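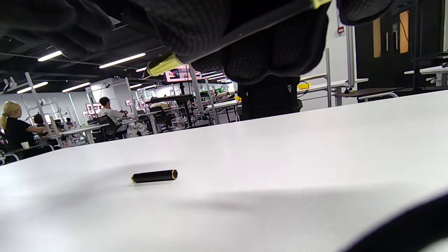
4.2 Collecting the pen demonstrations

Figure 3. View from the hand-held gripper during a pen demonstration: a gloved hand holds the long dark rod above the table, with the small black cylinder lying on its side on the white surface.

We recorded 86 demonstrations of the task with the Brustel hand-held gripper and 13 more by remote control. The imbalance was not planned. Remote control asks the operator to feel for a thin object through a joystick, and after an afternoon of this Nassar and Rosales both developed a sudden interest in data cleaning.

Demonstrating by hand was faster, but people are untidy teachers. They hesitate, change their grip, and nudge the small part toward themselves when they think it won't matter. It matters. A policy trained on all the hand-held recordings learned the nudge perfectly and the insertion rather less well.

We therefore dropped 7 recordings in which the part was moved before the first grasp, and trimmed idle time from the start of the rest. Pauses in mid-air were kept — Khasawneh argued that they carry information about alignment, and we have not been able to prove him wrong. Section 4.3 compares policies trained with and without them.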